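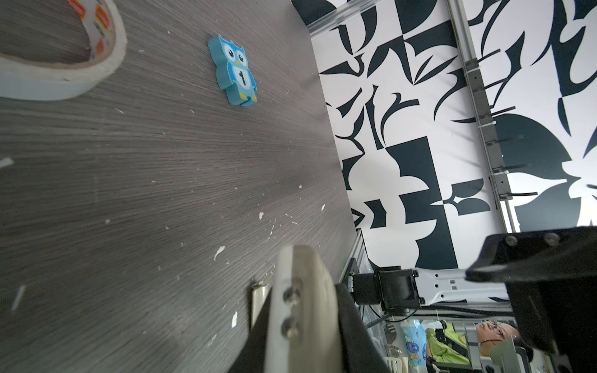

Posted by Salamatu Korletey | March 2018 | Filed under: Workshop, Reviews

I have been using the Heson two-arm bench kit for 39 days now, and a few people have asked for a longer write-up than the notes I put in the comments last month.

The kit comes from Trerkwood. You get two arms, two grippers, a small camera for each wrist, the aluminum profile for the frame, and one box of brackets and screws. The tabletop and the wall panels are extra. I bought the tabletop from them and used my own printed fabric for the walls.

Assembly took me 13 hours over two weekends. The frame went together without trouble. The arms took longer than they should have. The base plates bolt to the front beam, and the manual shows the bolt pattern from underneath without saying so, so I put the left one on backward and had to take it off again. Trerkwood says the drawing will be fixed in the April version of the manual.

The cables are the weak point. The thick conduit is stiff, and if you don't leave a generous loop the wrist pulls against it when the arm reaches across. I also added a cable tray along the front, which was not in the box. The hook bar on the right rail is mine too, held on with zip ties.

The grippers are better than I expected at this price. Wooden pieces are easy. The little blue owl with the 1 on it is my standard test piece, and I run 50 pick-and-place tries with it whenever I change a setting. The flat ones are harder because the fingers are thick at the tip, and thin things like washers are not worth trying without the Essien fingertips, which cost extra.

Two-handed work is the reason I wanted this kit. One arm holds a container from the side and the other goes for the lid.
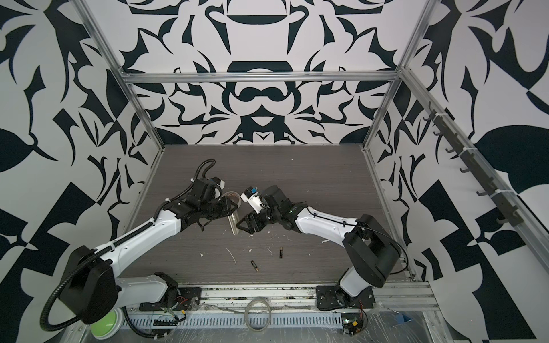
Both arms at the glass container, right gripper on the side, left one coming in at the top.

Glass is a fair test of the grip force setting. The default is too high for my taste and I turned it down on the first day. The menu for this is in the Zulden software under "tool," then "limits," and it resets when you update, so write your numbers down. I have not broken anything yet.

The wrist cameras are fine in good light. They sit close to the fingers, so the nearest parts of the picture are soft. I would like a longer mount as an option.

Support has been decent. I sent three emails and got three answers, the slowest after four days. A spare set of finger plates was $235 with shipping, and I think that is too much for what they are.

I'm keeping the kit. If you only need one arm, buy the single version and save the table space. Next post will be about the software, including the update problem.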